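The Long Way Down the Brick Road

I have a soft spot for a bad road. Give me a smooth highway and I'm asleep by the second exit, but put me on something old and lumpy and I want to get down on my knees and look at it. So when Heather Shearer told me there was a stretch of brick paving outside Numness that she'd been fussing over for 14 years, I packed a hat and went in May, which is when she says the dust is only medium.

Heather lays pavers for a living. She has done patios and a hotel driveway in Dremness (her least favorite job ever, ask her about the fountain), but this road is the one she talks about over dinner. It's wide and very straight, and it just keeps going until the haze swallows it. I had pictured something quaint, with maybe a village at the end. It's much bigger and rougher than that, and I loved it right away!
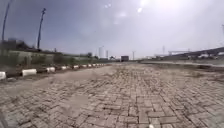 The thing about brick pavers is that they're held together mostly by each other. You set them on a bed of sand, you lock them in a pattern so they push against their neighbors, and you sweep more sand into the joints. No glue, no mortar. Heather likes a herringbone for anything that carries trucks, and she drew one for me on the back of a gas receipt with the little arrows showing where a turning wheel shoves. When one block sinks, the next one has an edge sticking up, and that edge gets hit, and then it chips. A few years of that and you can feel it in your teeth.

"People call me when it's a hole," she told me. "I'd like them to call me when it's a dip."

Then there's the sand. I had figured a sandy road was a neglected road, and I said so, and got a look. The sand blows in and settles where the wind lets go of it, and it will lie across perfectly decent brick like flour on a counter. Sweep it in the morning and you'll be sweeping again by supper. Kenneth Gourlay, who drove for Menzies back when they hauled feed out this way, used to judge his speed by the sound: rattle on the bare brick, hush on the sand. He told me he could doze through the rattle but the hush always woke him up. I'm choosing to believe he was a passenger for the dozing part.

We walked a good long piece of it, slowly, with Heather stopping to press her boot down on things. She was looking for the ones that rock. A block that rocks can be lifted, the bed fixed underneath, and the same block dropped back in, which is the great argument for brick over asphalt as far as she's concerned. You can mend it with a bucket and a mallet. Her own record is 621 blocks lifted and reset on one job, and she had to wear a back brace to her niece's graduation afterward.
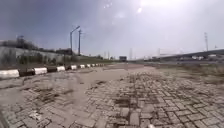

Dirt in the joints is a whole other subject, and I now know more about it than I planned to. Clean sand drains. Dirt holds on to water and grows weeds, and weeds pry. Heather rakes it out with a bent screwdriver she's had forever, and she won't hear a word about the fancy tool I found from Nastberg. I did buy the Nastberg one for my own front walk, and it's fine, and please don't tell her.

What got me in the end was the curb. I hadn't given curbs a thought in my life, but on a road this open, under a pale sky, your eye grabs hold of that low line and follows it all the way out. 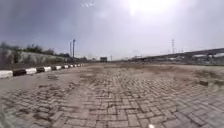 Black and white curb segments run toward the horizon on the road outside Numness.

Kenneth says paint is the cheapest safety there is, and after driving home through the dust at dusk I'm with him. Heather would rather talk about what's under the paint. She has a stack of over 1,000 spare pavers behind her shed, sorted by how worn they are, so that a patch won't stand out. She showed me two that looked identical and asked which was older. I got it wrong, and then I got it wrong again.

I came home with one chipped paver from her reject pile. It's holding the back door open right now.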